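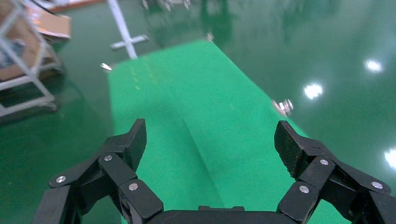 # Gavalas Recipe Cards

Category: Open data > Food and home
Reading time: 6 minutes

A typed-up collection of 2,107 handwritten recipe cards from home kitchens in Brokville and Tomville, with the spellings, the crossings-out and the arguments in the margins all kept. If you like food, old handwriting, or the many ways a person can write "a bit of butter", I think you will have a lovely time in here.

## What you get

The whole thing is one folder of plain text files, one file per card, plus a spreadsheet called cards.csv that ties them together. Each row in the spreadsheet is one card. The columns are:

- card_id: a short code, made of the box letter and the card's place in the box
- title: exactly as written, even when the title is "Mum's" and nothing else
- town: Brokville or Tomville
- box: which of the 13 boxes the card came from
- kind: bread, cake, pudding, jam and pickle, soup, main, drink, or other
- text: the recipe as written
- notes: anything added later in a different pen or a different hand
- stains: yes or no (more on this below, it's one of my favourite columns)

There are no scans in this release. The cards went home with their families, and several of them asked that the handwriting itself stay private. The typed text is free to share.

## How it started

Danai Dimitriou was looking for a walnut cake. Her aunt had made it every January and had left behind a biscuit tin of cards in no order at all, some in pencil so faint you had to tilt them to the window. Danai typed up the tin over one winter so that her cousins could have copies, and then a neighbour asked if she would do theirs, and then it simply kept going. Gavalas was the name on the lid of the tin, so that became the name of the collection. The walnut cake is card A-20, and it is very good. Use less sugar than it says.

I joined at the fourth box. Chaiwat Luangrath came in at the sixth and did all the hard work on the spreadsheet, including the script that builds it.

## How the cards were typed

Each card was typed by one person and read back by another. We kept to these rules:

1. Type what is on the card. If it says "flower", type "flower".
2. Keep line breaks where they seem to mean something, such as a list of ingredients.
3. Put crossed-out words between tildes, ~like this~.
4. If a word can't be read, write [?]. If you have a fair guess, write [guess?] with your guess inside.
5. Never fill in a missing amount, however tempting.

Rule five caused the most grumbling. So many of these cards leave out the amount of flour! One bread card in box C reads, in full, "Flour, yeast, water, salt, the usual way, hot oven." It's a perfect card if you are the person who wrote it.

## Measures

We have not turned anything into grams. The cards use ounces, cups, teacups, breakfast cups, wine glasses, handfuls, "the blue jug" and, on a whole run of cards from one Tomville kitchen, "a Gidine". It took us ages to work that one out. Gidine was a make of custard powder sold in the town, and the empty tin was kept as a scoop. The family still has one, and it holds 8 ounces of plain flour when levelled off with a knife. We have put that in measures.txt along with everything else we could pin down. The blue jug is still a mystery, and if you know how much it held please write to us.

Oven heat is just as varied. You will find numbers, "slow", "quick", "brisk", and on one card "when the cat moves away from it".

## The stains column

A card is marked "yes" if it had any grease, batter, jam or tea on it. We started this as a bit of fun, but it is a decent sign of which recipes were really cooked from. Jam and pickle cards are filthy. The fancy layered puddings, often copied out in best handwriting, are nearly all spotless. Do be careful with it all the same, as a clean card might only mean a careful cook, or a cook who knew it by heart and never took it out of the box.

## What people have done with it

Somebody made a map of where the ginger stops and the cinnamon starts as you go from one town to the other. A primary school class picked a card each and cooked it at home with whoever was about. And a reader sent us a long letter matching cards from two boxes that turned out to be the same plum chutney, passed on and slowly changed, with the raisins going in, coming out, and going back in again. I was so pleased with that letter that I read it aloud at supper.

## Things to watch out for

- The boxes were lent by people who heard of us through friends, so this is no fair sample of either town's cooking.
- Brokville has far more cards than Tomville.
- There are repeats. We left them in on purpose, because the small differences are interesting.
- Some of the preserving recipes are not safe by today's advice - please don't bottle beans from this collection. Look up a current method first.
- A few notes name people. Surnames have been cut to an initial wherever the family wished it.
- The "kind" column was a matter of opinion. Danai and I still disagree over whether a bread pudding is a pudding.

## Using it

Open cards.csv in any spreadsheet program. The files are saved as UTF-8, so if you see odd marks in place of fractions, check that setting when you open it. To rebuild the spreadsheet after changing a card, run build.py from the main folder. It takes no options.

## Sending in fixes

Yes please! Spelling fixes are only wanted where we have got the card wrong, so give the card_id and say what you think the word is. Guesses for the [?] words are very welcome too, especially from anyone who has read a lot of hurried pencil. New boxes are closed until we have caught up with the pile on Chaiwat's landing.

## Licence

Share it, cook from it, print it, change it. Please mention the Gavalas Recipe Cards if you publish anything, and leave the contributors' page in any full copy you pass on.

Related

- Brokville Market Price Lists
- Tomville Allotment Diaries
- Reading Faint Pencil: A Short Guide
- Measures and Their Tins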